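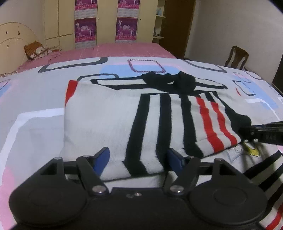

Why do we fold clothes?

A kids' page about sweaters, stripes and drawers that won't shut

Take a sweater. Drop it on your bed. It takes up loads of room, right? Arms everywhere. Now fold it. Same sweater, same amount of yarn – but now it fits under your arm or on a shelf.

So where did the big sweater go? Nowhere! It got thicker. Fold a flat thing once and you have two layers. Fold it again, four layers. Again, eight. Each fold makes it smaller across and taller up. Try it with a sheet of paper, it's quicker.

What is in between?

Air. Knit clothes are full of it. A knit is one long yarn (or a few) pulled into loops, and every loop has a little hole in the middle. Fleece is different, it's brushed until it goes fuzzy and the fuzz traps air. That air is what keeps you warm. It is also what makes the pile so puffy. Press down gently and some of the air squeezes out. Let go and a bit comes back in.

Don't sit on the pile though. Squashed is not the same as folded.

Words to know

Crease – the line a fold leaves behind.
Collar – the part that goes round your neck.
Cuff – the end of the sleeve.
Hem – the bottom edge.
Quilt – a bed cover made of layers stitched together, usually with something soft in the middle.

How to fold a sweater

Use a bed. A bed is big and flat and it's the right hight for most kids. Pull the quilt smooth first, lumps underneath make lumps on top.

1. Lay the sweater face down. Arms out.
2. Smooth it with flat hands, middle to edges.
3. Fold one side in toward the middle. The sleeve comes too.
4. Sleeve sticking out? Bend it back down so it lies along the sweater.
5. Other side, same thing.
6. Bottom hem up to the collar. Or fold in three if your drawer is small.
7. Flip it over.

Thick collars are a pain. They bunch up and make a bump along the top. Flatten the collar with your palm before the last fold, or just leave it. A bump is fine.

Two people can fold too. One holds the bottom edge, one holds the sleeve end. Good for slippery things. Very good for blankets.

Stripes can help you

Got stripes? Lucky. Stripes that run up and down are like lines on a ruler. Pick one and fold along it and your edge comes out straight. If the stripe goes wobbly, your fold is wobbly. Open it up, go again.

Plain sweaters don't have lines to follow. You can cheat and use the pattern on your quilt – squares, boxes, anything with a straight side. Line the hem up with that.

Why do creases stay?

Bend a thread and it mostly springs back. Leave it bent under a heavy pile for weeks and it gets used to being bent. That's a crease. Cotton shirts crease easily. Wool is springy and creases less. Many fleeces hardly crease at all.

And why not hang everything? Because heavy knits stretch. Gravity pulls on them all day and all night and the shoulders go pointy where the hanger pokes. So shirts and coats on hangers, sweaters folded in a drawer. Simple as that.

Try it: the drawer test

You need one drawer, a ruler and a pile of clothes. Ask before you empty someone elses drawer.

First stuff everything in any old way. Does it shut? Take it all out and fold each thing. Put them back standing up in a row, like books. Measure how much space is left over. We had 20 centimeters left at the end of ours, and before that it wouldn't even close.

Then mix it up:
– Rolling instead of folding. Better or worse?
– Thick things at the bottom or thin things at the bottom?
– Can you find your favorite top without wrecking the row?

Write your numbers down. Drawings count too.

Next time: socks, and where the other one goes.

Page updated 11th May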